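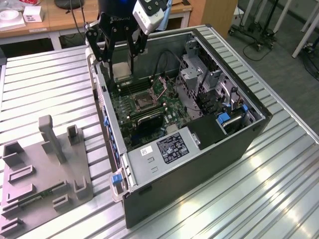
Lay the tower down before you take anything out

I did my first few PC rebuilds with the case standing up, one hand holding the thing steady and the other groping about inside, and I can't recommend it. Flat on its side with the panel off, you can see the whole board at once, and a dropped screw lands somewhere you can find it. Switch off and unplug at the wall first, obviously!

Keep the socket open for as short a time as you can

Once the bracket is flipped up and the processor is out, the contacts are just sitting there asking for trouble. No sleeves, no biscuits, no leaning over with a screwdriver in your top pocket (guess how I learnt that one). If I have to stop for tea I close the bracket and lay a clean bit of card over the top.

Give the parts a home

Loose memory sticks wander. I like a tray with slots so the boards stand up on their edges — an old toast rack did me for years, with a strip of antistatic foam along the bottom. Jovita Valdovinos uses egg boxes for screws and writes on the lid which bay they came from. I've pinched that idea.

Go easy on the coloured tabs

On a lot of office machines the blue bits are the ones meant to be pressed or slid. If a drive cage won't budge, look for a tab you've missed before you pull any harder. I snapped one on an old Quezada tower and it rattled until the day I got rid of it.

Cables last

Take a photo on your phone before unplugging anything, then loop the cables back out of the way of the slots. I allow up to 3 hours for a full strip and clean, and most of that is fluff.

Updated Sep 26, 2026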